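7. Storing soft goods on the Hetden shelving unit

Most guides will tell you that soft items need no planning. We doubt it. Fleece and other plush fabrics slump, creep toward the front of a shelf and end up on the floor, whatever the label on the storage product promised.

Before you start

The unit should be standing level, with every pole pushed fully into its foot (see section 3). If it rocks, go back and fix that first. Loading the bottom shelf does not cure a rocking unit, although you will read that it does.

Steps

1. Sort by thickness. Socks, caps and thin cloths go together. Anything padded gets its own shelf.

2. Shake each piece out and check that it is fully dry. "Dry enough" is how shelves come to smell.

3. Fold once, or twice at most. The tight rolls shown in the Quintana leaflet look good on day one and leave creases that stay.

4. Place the rounded side up and tuck the loose end underneath. If you gather the fabric at the neck, do it lightly.

5. Stop when the stack is 11 inches high. Taller stacks lean.

6. Leave a gap beside each pole. Seams and ribbed bands catch on bare metal edges when you pull an item out quickly.

Note: The Kosen shelf liner is sold as non-slip. With fleece we found little difference — try one sheet before buying a set.

Caution: Do not hang fabric over the edge of a shelf to save space. It drags the rest of the stack with it.

Caution: Keep white items away from new, unwashed dark ones. "Colorfast" on a tag is a hope.

8. Checking the load

Look over the shelves again after 48 hours. If a stack has shifted, it was too tall or folded too loosely, so return to step 3.
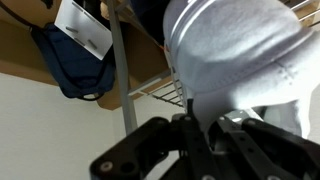
Fig. 7. White plush item gathered at the neck, ribbed band at the top.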